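Gripper Evaluation Working Group
Minutes of the review meeting, 4 Aug 2018
Location: Olitcombe, upstairs meeting room
Status: approved for circulation

1. Previous minutes

The February minutes were accepted with one correction. Under item 3, the pad supplier should read Callmont, not Sundqvist. Sundqvist supplies the wrist cameras only.

2. Purpose

To compare the two hand-held gripper tools under consideration for the tabletop work, the Zuvitz parallel unit and the in-house linkage unit, and to decide which finger pads go forward to the next round. The tableware set was used for the grasp trials: bowl, saucer, spoon, chopsticks. 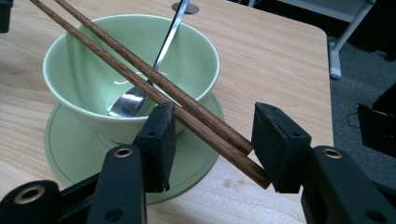

Minutes taken and written up by the recording secretary, Gripper Evaluation Working Group

3. Chopstick grasps

3.1 The group agreed that a pair of chopsticks is the hardest item in the set. Two thin parts have to be held between flat pads, and they seldom present the same length to the fingers. One tip can meet the pad face while the other stops short of it. The current log sheet has a single "held" box and does not capture this.

3.2 Agreed to split the box into two: "both held" and "one held." Trials already logged under the old sheet will not be rescored.

3.3 The linkage unit completed 42 of 60 chopstick trials. The Zuvitz unit completed 53 of 60 under the same procedure. Most of the linkage unit's failures were recorded as one stick rotating during the lift. The Zuvitz failures were mixed and no pattern was identified.

3.4 It was noted that the Zuvitz unit was run second, when the operators were more practiced. The order will be reversed in the next round. Until then the difference is to be reported with this remark attached.

3.5 The question of whether a spoon left in the bowl should count as an obstacle was raised again. Decision: the spoon stays in. Contact with the handle is logged but is not a failure unless the bowl moves on the saucer.

4. Finger pads

4.1 The pads show scuffing on the inner faces. There was disagreement on whether this affects grip. One view was that a lightly worn face holds smooth items better than a new one. No measurements were available to support either position.

4.2 Agreed to run a short wear comparison: one new pair of Callmont pads and one used pair on the same tool, chopsticks only, same operator.

4.3 Pads are to be wiped before each block of trials. Dust on the pad face has been visible in recordings from the wrist camera and makes the contact line harder to judge.

4.4 Softer pads were proposed and deferred. The mounting holes on the softer type do not match the present arms, and an adapter would add length to the fingers.

5. Camera and opening width

5.1 The Sundqvist camera was accepted for both tools. Both finger pads stay in view during a grasp, and this was the main requirement.

5.2 Glare from the tabletop remains a problem for the width estimate. With the jaws open over bare wood, the bright area between the pads lowers contrast and the estimate drifts. Fixed exposure was tried on the Zuvitz unit and reduced the drift, at the cost of darker images of the pads themselves. 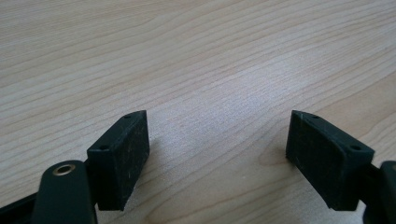 5.3 Proposal: record an open-jaw reference over the bare table before every block, with the tool held still for 5 seconds. The reference gives the fully open width for that block and a check on exposure. Accepted.

5.4 A matte cover for the table was discussed. It was turned down for this round, as it would make the new recordings hard to compare with the earlier ones. A lower exposure setting will be tested first.

5.5 The pivot eyelets on the linkage arms were suggested as tracking points in place of the pad tips. The difficulty is that an arm near the side of the image may not show its eyelet. The software side will report on whether one visible eyelet is enough.

6. Controller

6.1 The trigger on the linkage unit has more free travel than the one on the Zuvitz unit. Operators tend to overclose on thin items. A shim will be fitted before the next round and its thickness entered in the tool record.

6.2 Logging dropped out twice during the Zuvitz trials. Both cases were traced to a connector. The connector has been replaced and the affected trials were repeated.

7. Actions

Revise log sheet as in 3.2. Due before next round.
Run pad wear comparison as in 4.2.
Add open-jaw reference to the written procedure.
Test lower exposure on both tools and circulate sample recordings.
Fit trigger shim, linkage unit.
Ask Callmont for drawings of the softer pad, including hole spacing.

8. Next meeting

To be set when the pad wear results are available. Selection of a single tool is held over to that meeting.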